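Wuvwood Laundry & Linen
Folders wanted, paid, part time
Posted Saturday, November 2, 2024

Need people who can fold. Towels, napkins, T-shirts, sweaters, kids' stuff. You fold the way you'd normally fold, with a sensor kit on each hand, and the recordings go toward training the two folding arms we're getting for the Prester shop in February. Short contract, day shifts, possible move to regular staff after. Details below, please read before you call, we're getting a lot of calls asking things that are on this page.

What's going on

We've been a hand fold shop from the start. Sheets and tablecloths went through the flatwork ironer, everything else got folded on tables by people standing up. In February the Flolex arms go in on the towel and napkin line. They'll take plain square stuff. Wash-and-fold bags from customers stay with people, same as now, a machine can't do much with a bag that has a bra, a fleece and one sock in it.

So what changes for the folding crew. Getting asked this daily so writing it down:

Nobody on the current crew is being let go for this. Hours on the towel line go down. Hours on customer bags, mending and checking go up. Two of the folding jobs turn into what we're calling line minder, which is feeding the arms, clearing jams, pulling bad folds and refolding them. Line minder pays more than folder. Current crew gets first pick and training is on the clock.

Night folding ends. Some of you will be glad, some of you liked the night rate. If you're on nights now, see the office about moving to days before you hear it from somebody else. Night rate is paid through the end of February either way.

Piece counts go away on the towel line. They stay off for the recording sessions too. Please don't rush, a rushed fold is no use to us.

The job you'd be applying for

Recording folder. 5 openings. Sessions are at the Echeverri building, number 2501, upstairs, the big carpeted room with the windows. You get a table, a bag of clean laundry, and the kit. Strap it on, get checked in by whoever is running the session, start folding. Two hour session, break, another two hours. That's the shift.
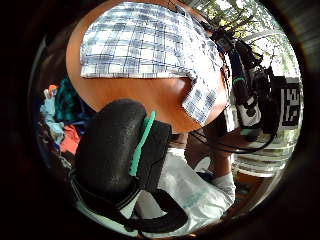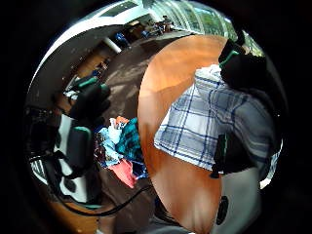

Plaid cloth on the table, clothes pile alongside, hand kit on.

The kit takes some getting used to. It's straps and pads and cables, and the cables do hang, so you learn to keep them clear of the cloth. First session is always slow. We know. You get paid the same for it.

A normal session is small flat things first (napkins, dish towels), then bigger towels, then the mixed pile. You fold it, stack it, shake it out and fold again when you're asked to. Same towel over and over some days. If that sounds like it would drive you nuts this is not the job, no hard feelings.

You will mess up folds. Leave them in. Fix it the way you'd fix it at home and keep going, the fixing is worth as much to us as a clean fold.

You need

- To be 18 or over
- Both hands working OK, no particular strength. Left handed very welcome, we're short on lefties
- Fine with wearing gear on your hands for a couple hours
- Fine with being recorded. Cameras are on the kit and they pick up the table and the room, so other people in there can show up too. There's a consent form and you sign it before anything gets switched on
- To take off rings and watches for the session, there's a locker
- To get yourself to the Echeverri building. Parking is on the street, bus stops at the corner

You don't need laundry experience. You don't need to know anything about robots or computers. If you've folded for a family you've got the experience.

Helpful but not required: some Spanish, a second afternoon free, hotel housekeeping background.

Pay and hours

Hourly, same starting rate as our shop folders, plus the session supplement. Breaks are paid. Paid weekly. 3 shifts a week minumum, more if you want them and there's room. Chairs at every table, so sit or stand, up to you. If the gear fails and we have to send you home early you get the full shift.

Contract runs until the arms are in. After that recording folders can apply for shop jobs ahead of outside applicants. Can't promise everybody a place, there aren't that many. Want to be straight about that now.

What happens to the recordings

They go to us and to the people setting up the Flolex line. Not used to grade you. Not used to set a speed for anyone in the shop, current crew asked for that in writing and they have it, it's pinned up by the time clock. Talk at the table isn't kept, sound is off. You can pull out at any time and be paid for what you've done. If you want your sessions deleted tell the office and fill in the half page form.

Current Wuvwood crew

You can do this too, at your own rate plus supplement, in place of a towel shift or on top of one. Put your name on the sheet in the break room. Priority goes to people coming off nights. If you have doubts about the whole thing come and say so, the office door's open after first shift and we'd rather hear it there. A few things on this page are different from the first plan on account of people doing just that.

How to apply

Come by the front counter at the Prester shop and ask for a folder form, or send us a message through the contact page with FOLDER in the subject. Tell us:

your name and a phone number that works
which days you can do, mornings or afternoons
left or right handed
whether you want to be considerd for shop work later

No resume needed. We'll call you in for a short paid tryout, one table, one bag of laundry, kit on. Wear short sleeves or something that pushes up past the wrist, the straps don't sit right over cuffs.

Openings stay up until filled.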